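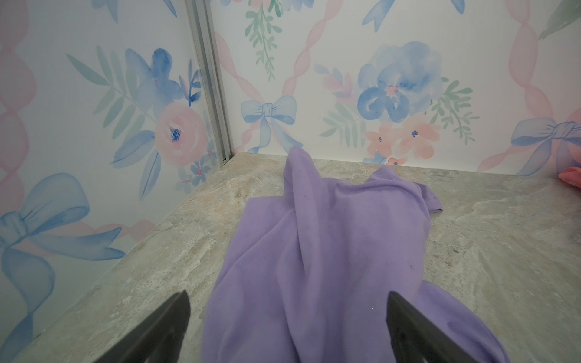
La camiseta lila, todavía sin doblar.

Septiembre de 2018

Me levanté tarde y me puse con la ropa, que llevaba días esperando. La camiseta lila quedó hecha un rebujo contra la pared de las rosas. Tiene un par de puntitos oscuros que no sé si son manchas – mañana la miro con buena luz. Zinhle dice que ya me queda corta. Me da igual, para dormir sirve.

Después, lo de los niños. La prenda rosa coral de los ositos blancos y la blanca con dibujos verdes, de esas con letras por todas partes: se lee EARTH, se lee DRAGON y poco más entre tanta arruga. Kgomotso me pidió que le guardara lo que se quedara pequeño y creo que las dos van para ella. Las dejé juntas en el rincón. Plancha no pienso sacar.

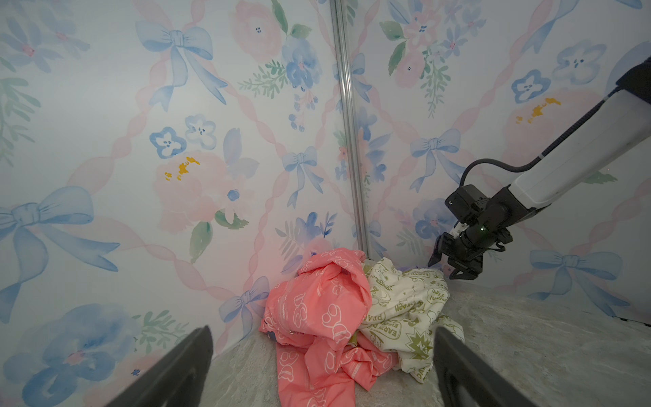 Por la tarde

Fui a Modise a por perchas y pagué 9 por el paquete. Tardé 40 minutos entre ida y vuelta. Cené sopa. Faltan los calcetines.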